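# Solenoid Returns and Bench Testing: FAQ

Applies to pull-type and push-type units sold under the Bulta and Rodex names. Last revised in April.

**How do I find the coil voltage if the label is missing?**

Measure the coil resistance across the two leads with the unit disconnected, then compare it with the table on the data sheet. Do not apply power to guess.

**Can units be sent back loose in one box?**

Yes, if the plungers are retained. Spring-return units may be mixed. Units without a spring need a band or tape over the plunger. Lead connectors should stay attached; we can't test a unit with cut leads under warranty.

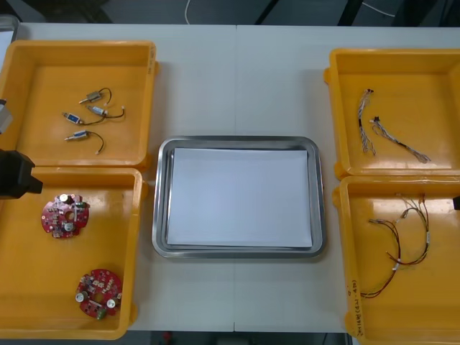 Small solenoids in a yellow tray, leads and connectors attached.

**What does the bench test cover?**

Coil resistance, insulation, pull-in voltage and release. Each unit is cycled 123 times at rated voltage. Stroke force is measured only on request – use form 5 and state the stroke length.

**My solenoid gets hot. Is it faulty?**

Usually not. Check the duty cycle first. An intermittent-duty coil held on continuously will overheat and may fail within minutes.

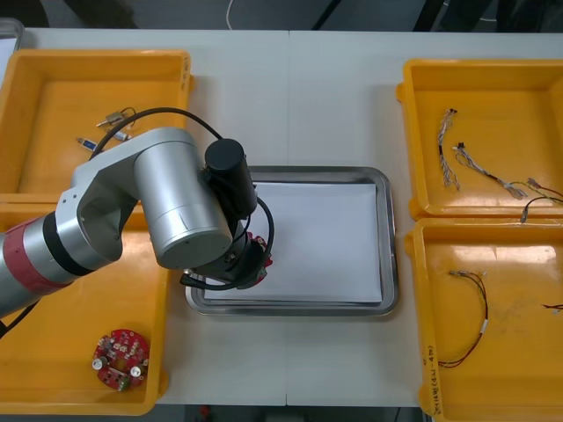

A continuous-duty coil can also run too hot to touch and still be within its rating. If the insulation smells burned or the resistance has dropped, stop using it.

**Do I need a flyback diode?**

On DC coils switched by a transistor, yes. It slows release slightly. If release time matters, add a Zener in series with the diode.

**Who handles disputed results?**

Tanko Etim for Bulta units, Holger Björklund for Rodex. Ollberg parts are no longer accepted.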